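The Basket Years

Every apartment I have lived in has had one closet that did not work. In Drarkthorpe it is the one in the hall, 24 inches wide and far too deep, with three shelves that the last tenant painted shut against the wall. Towels went in there and came out in the wrong order. So did the lightbulbs, the dog brush and a bag of clothespins I bought twice.

Benedetta Zanetti has been sorting out other people's closets for 8 years, and she came by on a Saturday in May to look at mine. She took everything out and put it on the floor. Then she asked what I reached for most, and I said pillowcases, and she wrote that down.

Her method is mostly baskets. She does not care for lidded boxes in a closet that gets opened every day, and she is not fond of wicker, which snags anything knitted. What she likes is cheap plastic with holes in the sides and a proper place to put your hand. The holes let air through and let you see a bit of what is in there. The handle matters more than people think. A deep shelf is only useful if you can pull the whole load toward you with one hand while the other is holding a stack of sheets.

She measures the shelf before she buys anything, and she measures at the front and at the back. Sloping sides are the usual trap. A basket with flared walls is wider at the rim than at the floor, so the rim is the number to write on your list. Two that look fine side by side in the store can jam against each other at home - I have the scratched paint to prove it.

Soft things go in folded and standing on edge, like files. Thin cloths get folded in thirds and then in half, and they go to the front. Anything that won't stand up on its own has been folded too loosely, so shake it out on the table and start over.
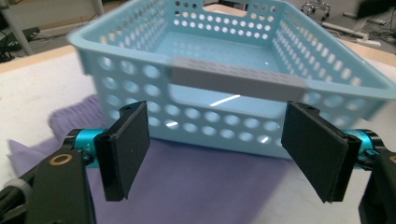 Nazareno Mancuso disagrees about the holes. He wrote to say that he tried the perforated kind for his linens at the house on Quintana and went back to solid bins within a month, as dust got in from the hallway and he ended up washing clean napkins. He keeps his on open shelves, though, and mine have a door.

Zanetti has heard the dust complaint before. Her answer is to lay an old pillowcase over the top of anything that gets used less than once a season, and to leave the rest alone.

My closet has held up so far. The pillowcases are on the middle shelf at the front, where I can get one without turning on the light. The dog brush has moved to the kitchen. I still have both bags of clothespins, and they share a basket on the bottom shelf with the lightbulbs.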